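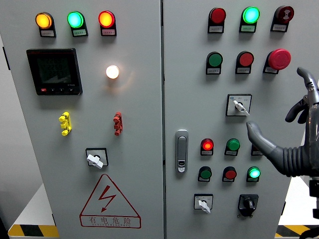

Student Projects > Robotics > Switchboard Operations Project > Gallery

Switchboard Operations Project: Gallery

The Switchboard Operations Project is offered through the Dornow Institute to students in the second year of the applied automation program. Working in teams of two, participants program a robotic hand to carry out routine operations on an electrical control cabinet. The project runs for 14 weeks and concludes in April with a demonstration before staff and invited industry partners.

Enrolment in the current intake stands at 37. Each team submits a written motion plan, a risk assessment and a log of its trials. Work on the cabinet is scheduled through the laboratory office, and teams are expected to have completed their simulation exercises beforehand.

The gallery is arranged by task. Students wishing to use these photographs in a portfolio should apply to the laboratory office in writing.

Hand position between tasks

The hand beside the right-hand door, index finger curled toward the thumb. Teams define their own approach positions, and these are assessed together with the motion plan — a poorly chosen starting point is the most frequent cause of lost marks in the first trial.

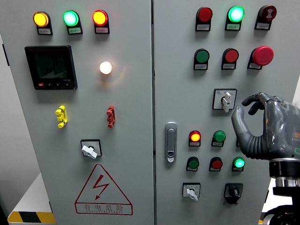
Rotary selector switch

Operating a selector requires the hand to close on the handle, turn it through the specified angle and release it without disturbing neighbouring controls. The fingers are curled around the white handle of a selector on the right-hand door, below the row that includes the red mushroom-head emergency stop. Grip force and wrist angle are set by the students and recorded in the trial log.

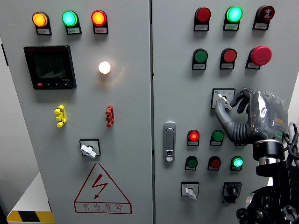
Jaber wrote in the project's comment book that the selector task had taken more of the term than all of the push-button work, and asked that the next intake be given it earlier. The request has been accepted. From next year the rotary exercises will begin in week 2, with the push-button sequence to follow.

Further information

The project handbook, including the marking guide and the laboratory safety rules, is available from the laboratory office in Room 124. Applications for the next intake are assessed on prior coursework and a short statement of interest. No previous experience with robotic hands is required — an introductory unit is provided for all successful applicants.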